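Halvorsen wants $37 for the Jillo play fruit set, and I went in expecting to be annoyed. I have bought three lots of pretend food for the play corner in Prurkdale, and the cheap ones all ended the same way: split seams, flaking color, a banana nobody wanted. The box says 16 pieces and uses the word "heirloom" twice. For play fruit. 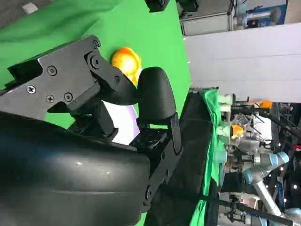
*Photo: Essam Mahrous*

The color is the best thing about it. The yellow-orange piece is bright and glossy, with smooth, rounded sides, and it catches the light so well that my niece went for it first. The gloss also shows every fingerprint. I wiped ours down on Thursday and it was smeary again by lunch.

What kind of fruit it's meant to be is another matter. I said mango, Khang Nông said apricot, and the leaflet lists neither. Kids won't care. At this price I do, a little – if you're teaching fruit names, you want a shape that settles the argument.

Size is fine for small hands, though several pieces roll off a table given any chance. There is no tray and no bag, only a thin carton that tore at one corner the second time I opened it. Destley sells a plainer set that comes with a lidded tub, and I keep thinking about that tub.
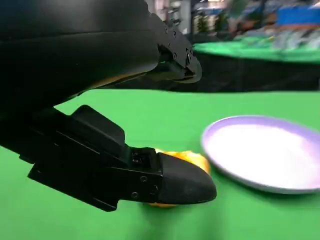
**Can you put the pieces in the dishwasher?**

The leaflet says hand wash only, in warm water with ordinary dish soap.

I tried a marker stain as well. It came off with soap and some rubbing, leaving a faint gray shadow I can still find if I look for it. Good color, silly box, too much money. I'd buy it at half off.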